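The long way round to folding a towel

Oi-ling Chiu keeps a towel over the back of her office chair, and for the first half hour of my visit I assumed it was there for the ordinary reasons. The Tranetti office is up two flights of stairs above a bicycle shop, the heating has views of its own, and people in buildings like that tend to gather blankets and cushions. Then she picked it up, folded it in half on the desk between our mugs, and asked me to tell her exactly when I'd decided where to put my fingers if I were going to pick it up again.

I couldn't, of course. I'm not sure anyone could. "Right," she said, quite kindly, and hung it back on the chair. "So now write that down as a program."

Tranetti is a small software company in Dondley, and it doesn't make robots. I mention this early because I turned up rather hoping for robots, and the nearest thing to one on the ground floor was a very expensive bicycle. What the firm makes is the part in the middle: the software that takes in what a gripper can see and decides where the fingers ought to go next, how far they should close, and what to do when the thing between them starts to slide. Their planner is called Okon. It sits on top of an older piece of work called Kuo, which lines up all the recordings the planner learns from, and if you spend a day in the office you'll hear far more about Kuo than about Okon, generally in the tone people use for a boiler.

I had imagined, as I suspect most of us do, that the clever part of all this would be the deciding. Chiu spent ten years thinking so too. She came to the work from factory automation, where the parts are hard and shiny and arrive the same way up every time, and where you can plan a movement down to the last fraction of a millimetre and go home. Her first job there was a machine that put lids on tins, and she is still fond of it. You told it where the tin was, it believed you, and the tin was there.

A towel won't do that for you. It has no proper shape to begin with, and whatever shape it has when you look at it will have changed by the time you've taken hold of it. The old sort of planner wants a model of the object, with edges and corners and a middle, and a towel folded over on itself offers a great many edges and hides most of its corners. The early version of Okon dealt with this by looking very hard, making up its mind, and then carrying out the whole plan with complete confidence while the cloth went somewhere else. Chiu has a recording of it folding thin air, ever so neatly, with the towel lying a hand's width to the left.

The current version makes much shorter plans. It looks, works out the next little stretch of movement, carries out the first part of it and looks again, and it throws away most of what it had intended to do. I found this a bit sad when she explained it, all those plans being thrown away, but she says it's how you and I walk down a crowded pavement and we don't mourn for the steps we didn't take. Okon keeps 6 possible movements in hand at any moment and scores them against one another, and on her screen they show up as a spray of thin coloured lines coming out of the fingertips, wavering about like grass. Most of the time they agree. When they don't, the lines fan out and the whole thing slows down, and that hesitation, which looks so much like a person thinking, was something she had to argue for. There were people in the firm who wanted it gone, as it looked bad in front of visitors.

The examples come from human hands. Somebody holds the gripper as you'd hold a pair of tongs and simply does the job, picks up the cloth or lifts the bottle by its handle, and the view from the tool is recorded along with how far the fingers are open. Do that often enough, in enough places, and there's something for the software to learn from. The present collection stands at 2000 recordings, and Chiu can be drawn into quite a long conversation about which of them are any good. She likes the cluttered ones. A bare white table teaches the planner about bare white tables, she says, and she has yet to meet a family that owns one.

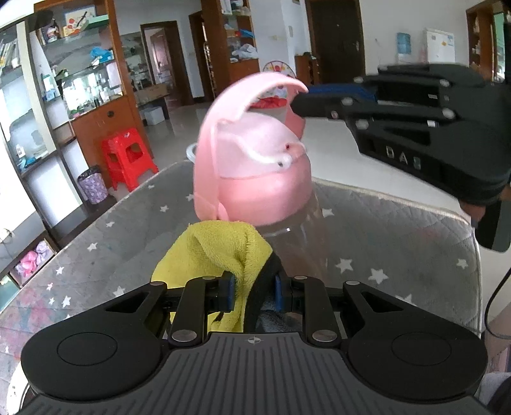
What happens after that is the unglamorous business of making two sets of timings agree. Every camera has its own idea of what the time is, and so does every gripper, and when there are 2 grippers working together you have rather a lot of clocks in the room, each of them perfectly sure of itself. If one runs slightly behind, the software learns that fingers close before they've reached the cloth, and it will copy that mistake faithfully for ever after. Kuo's whole purpose is to catch this. It looks for moments that both recordings must share, a sudden stop, say, or a sharp turn, and slides one against the other until they match.

It sounds simple, and it took from October until well into spring. In one long evening Chiu and a colleague went through 131 recordings by eye, nudging each one along, because they no longer trusted what Kuo was telling them and wanted to know whether the fault was in the program or in themselves. It was in the program. A single line was rounding a number down when it should have been left alone. She found it on 27th March, and she remembers the date because she wrote it on the wall beside the kettle in marker pen. It's still there, with no explanation next to it, and new starters are apparently too polite to ask.

I asked whether it had made a great difference, and she thought about it for some time. The grasps got calmer, she said in the end. The coloured lines stopped shivering so much just before the fingers closed. It still makes a mess of anything with a fringe, and it can be fooled by a cloth that's nearly the colour of whatever is underneath it, and she'd be grateful if I put that in, as she is tired of reading articles in which everything works.

We went down for sandwiches after that and talked about her allotment. When we came back the towel had slipped off the chair and on to the floor, and she picked it up by one corner without looking and carried on with what she was saying about cameras.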